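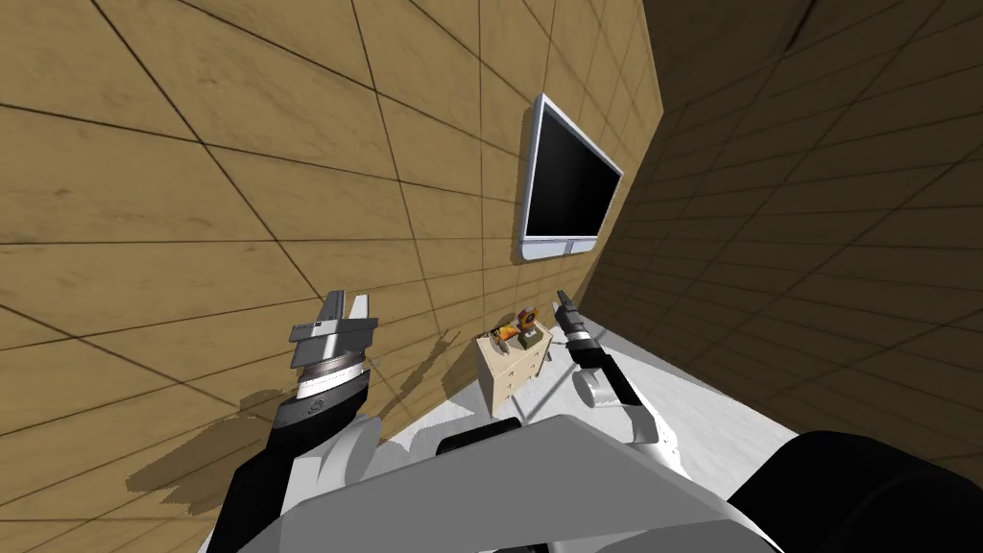
Figure 6. Rendered interior with tan, wood-grained square tiles; a switched-off screen hangs near the corner.

4.2 Tiles that imitate wood

Respondents in Sturkudham were asked to rate wall finishes for a sitting room they would have to live with for a year. Of the 1317 people who returned the form, 161 chose wood-grained tile as their first preference, a result that will disappoint the showrooms of Nastodell, where little else is on display. The grain itself gave little offence. Complaints gathered on the grid lines, which several people said made a lounge feel like a bathroom with ambitions.

Lighting mattered more than we had allowed for. The same pattern can pass for light brown on one wall and almost black on the next (Figure 6), and shoppers holding a single sample tile have no way of guessing this. The Sisay scale, which scores warmth from one to seven, asks about colour only once and about shadow never. We added a question on shadow in October and found that owners of dark corners defend them fiercely – often while shopping for a lamp.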